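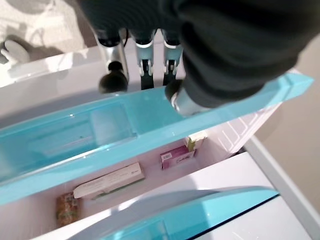 Working Lives

Magazine > People > Working Lives

Llinos Pritchard has been writing bus timetables for 20 years, the last nine of them at Navbridge, a small firm that plans routes for councils and rural operators. Before that she drove. She started on school runs in the hills and moved to the town services when her back would no longer put up with the older coaches.

We met in the café at the bus station, which she chose so that she could keep an eye on the stands. Twice during our talk she stopped to watch something pull out and looked at the clock on the wall.

"I'm not checking up on them," she said. "I want to know if what I wrote can be driven. You'd be surprised how often a timetable can't be driven. Someone has sat with a map and divided the miles by the speed limit, and there's a hill in it, or a level crossing, or a primary school."

Her first attempt had that fault too. It was a Saturday service between two market towns, and she gave it four minutes to get through the middle of the second one. The drivers were late by the third stop and stayed late until evening. One of them, Rodel Umali, drove the first bus out each week and brought her the sheet back with his own times written beside hers in biro.

"He didn't say anything. He put it on the desk and went for his tea. I changed it that week, and I've asked for drivers' times ever since."

Umali is still driving. I spoke to him by phone a few days later and he remembered the sheet, though he thought it had been a different route. "She listens, I'll give her that," he said. "The one before her used to tell us we were braking too much."

A new timetable takes Pritchard a few weeks if the route is simple. She begins with the fixed points, the times that can't move: the school bell, the shift change at a factory, the train. Everything else hangs from those. The trouble comes when two fixed points are too close together. On the 267, which runs from Tuhiwai Road out to the villages, the hospital's afternoon visiting hours begin shortly before the high school finishes, and there is one bus to do both jobs.

"You can get people to visiting on time, or you can get the children home on time. I've had that route on my desk since I came here. At the moment the children win and the visitors arrive a bit early and sit in the corridor. I get letters about the corridor."

She answers the letters herself. She keeps them too, in a box file, and says they have been more use to her than most of the surveys. A survey will tell her how many people got on at a stop. It won't tell her that a man walks to the next stop along because his own has no bench, or that half the passengers on one morning bus are going to the same exercise class and would all prefer it ten minutes later.

Kinga Kiss wrote one of the letters. She cleans offices and used to need the last bus back to her village, which left at five to ten at night. When the connecting service was retimed, the last bus went before she could get to it.

"I was walking the last part along the road with a torch," Kiss told me. "I wrote to the council and they sent a leaflet. Then somebody gave me the name of the company and I wrote there, and Llinos rang me up. She wanted to know exactly where I was standing at a quarter to ten. Which side of the road, even."

The last bus now leaves at five past. Pritchard says this was an easy one, because the driver had been sitting at the depot with the engine off for longer than that anyway. "It cost nothing. It only needed someone to say."

Plenty of others do cost something. Money for rural services has to be argued for every year, and the argument usually starts in December, when the councils set out what they expect to have. Pritchard dislikes the month. She is asked to produce versions of the same timetable with one bus fewer, then with two fewer, and to say what would happen.

"I write it down plainly. This village has no way to get to the chemist on a weekday. This college course can't be reached by someone who doesn't drive. I don't put adjectives in. They can read."

Does it work? She shrugged. Some years it does. Three evening services were kept last winter, and two were not, and she could not see much difference between them on paper.

Her office does use planning software, a package called Gendus, and she has no quarrel with it. It will find clashes in the drivers' breaks faster than she can, and it draws the sheets neatly. But she still begins in pencil, on squared paper, with the stops down the side and the hours across the top, each bus a slanting line. The steeper the line, the quicker the bus. Where two lines meet there is a chance to change, and she likes to see those before anything else.

She has been teaching the method to Amado Enriquez, who joined the firm straight from college. For his first month she sent him out to ride the routes and wouldn't let him touch the computer — he was given a notebook and a weekly pass.

"I thought it was a bit of a test," Enriquez said when he came by to collect some papers from her. "Then I did the market day run and it took six minutes to load at one stop, with the trolleys and everybody talking to the driver. The plan says thirty seconds."

"It says two minutes now," said Pritchard.

She doesn't own a car. She sold it when she stopped driving for a living and has not missed it much, apart from one wet week when her sister was moving house. She plans to retire in a few years, and would like to sort out the 267 first. There is an idea for a second small bus, shared with the hospital, that would run for two hours in the afternoon and do the villages in the opposite direction. The hospital has said it will look at the figures.

At twenty past eleven she put her coat on and went out to stand four, where her own bus was already in.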